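Can a Machine Fold the Towels Yet? Tiziana Caruso Says Ask Her Again Later

13 Sep 2022
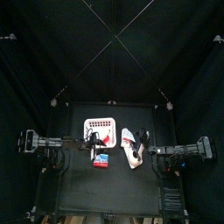 Tiziana Caruso spent nine years managing linen for hotels before she went to work for Rurnar, a small company in Umstead that is trying to get robot arms to do laundry. She still talks like someone who has to have the sheets ready by noon.

"People come in and ask me when they can buy one," she said. "I tell them to keep their hands in shape."

Rurnar works on one part of the job, the part after the dryer. Washing and drying have been done by machine for a long time. Taking cloth out of a basket, opening it up and folding it has not, and most of the cost in a commercial laundry is still the people who stand at the tables and do it.

Caruso said the trouble starts at the basket. A box is easy for a robot because it is the same shape every time. A dish towel is a different shape every time it is dropped. The arm has to find an edge, or better a corner, and take hold of one layer without pinching the one under it.

"A person does that by feel," she said. "You rub your fingers together and you know you have two. The arm has to work it out from what the camera sees, and a towel with a print on it can fool the camera. A stripe looks like an edge. A fold in the cloth looks like a stripe."

The company uses two arms because one can't open a towel in the air. One holds, the other goes looking for the next corner. On a good run the pair can fold a plain hand towel in 6 minutes. Caruso, when she was training new staff, expected 200 towels an hour from somebody with a month on the job.

She doesn't hide the comparison. She brought it up herself, before I had asked about speed.

"I'd rather you heard it from me. If you put that in a hotel today, you'd have guests drying off with the curtains."

Jalen Bellamy would like the numbers to be better. He owns Bellamy, a laundry on the other side of town that serves restaurants and two nursing homes, and he has been following the work since May. He has had four openings at the folding tables for most of the year and has filled one.

"I'm not looking to get rid of anybody," Bellamy said. "I can't find anybody. If a machine could do only the napkins, all night, slow, I'd take it. I don't need it to be fast at two in the morning."

That idea, slow work at hours when no one wants a shift, came up with everyone I talked to. Caruso thinks it is the most likely way in. A home machine is harder, she said, because a home has socks, fitted sheets, a child's sweater and a bra in the same load, while a restaurant laundry may see 500 napkins in a row that are all one size.

Soledad Castellanos writes the software that plans the arm movements. She was more hopeful than Caruso, though not by much. She said that the grip used to fail on most tries and that now it fails on some.

"What's changed is that it can learn from being shown," Castellanos said. "You guide the arms through the job by hand, again and again, and it picks up the pattern. We had 300 of those for one kind of towel and it got pretty decent at that towel. Then we gave it a thicker one."

And the thicker one?

"It dropped it — a lot."

Not everyone is waiting. Myrtle Mbeki has folded at Bellamy for longer than its owner has run it, and her son Arlo now works the dryers there. She has watched a video of the Rurnar arms. She said it was interesting and that she wanted to reach into the screen and help.

Arlo Mbeki said he would be glad to hand over the lifting first. Wet linen is heavy, and carts have to be emptied by hand at his end of the building. "Folding's the easy part on your back," he said. "They should come and do my job."

Caruso agreed with him when I passed that along. Machines for lifting and tipping carts are already sold, she said, but they need floor space and money that a shop like Bellamy doesn't have.

Her plan for the coming year is one item, the flat napkin, done without a person standing by. After that she wants to try pillowcases. Fitted sheets are not on the list.

"I can't fold those either," she said.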